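Setting up and looking after a two-arm tray cell
Placement report, Dultbridge site

3. Setting up the cell

My placement was with the maintenance side at Gravo, and most of it was spent on cell 2. The cell has a pair of arms working over a pink tray, on a round green platform. Parts are meant to be picked and set down in the tray, so everything in the set-up is measured from the tray and from nothing else.

The counter on the controller read 3,766 cycles when I took over the log. The previous log stopped at 314, so there was a long stretch with no checks written down. I treated the cell as if it had never been set up and started from the beginning of the Stadico manual.

The first job was the home position. Each arm is sent home, then brought down slowly at low speed until the gripper tips are just above the tray rim. If the two sides don't match, the offset is changed on the side that is out.

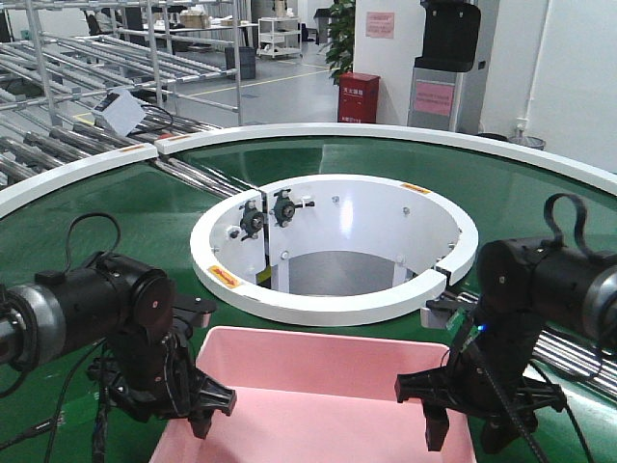

The left side needed no change. The right side came down too far forward and I corrected it in two steps, as the manual warns against one big change. After that I ran both sides to the rim and back until the readings stayed the same.

Cables were next. The loop over the top of each arm has to be long enough for the wrist to turn fully and short enough that it doesn't catch. I moved each joint by hand to its limit with the power off and watched the loop the whole way. One cable tie on the right arm had gone brittle and was replaced. The clamp knobs on the white drum were checked by hand and needed no tightening.

3.1 Tray position

The tray isn't fixed down, which caused most of my trouble. When it moves, the arms still go to the old place and the fingers touch the rim. On Monday I lost the whole morning to this before I thought of checking the tray. The place for it on the dark work table is marked with black tape, and I added a line to the start-up sheet: check the tray against the tape before switching on.
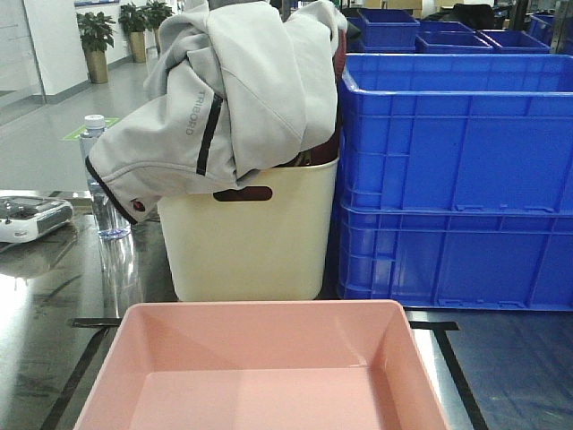

Sisay read the draft of this section and didn't agree that tape was enough. Tape lifts at the corners after a few weeks of wiping down, the comment said, and then people line the tray up with whatever is left of it. Two low stops screwed to a plate would do the job better and could be taken off for cleaning. I think this is right, but there wasn't time to make the plate during the placement, so it is listed under further work.

3.2 Regular checks

The grippers are wiped and the finger screws checked at the start of each shift. The home position is checked every 520 cycles, and the count is written in the log with initials. Cable loops are looked at on the same visit.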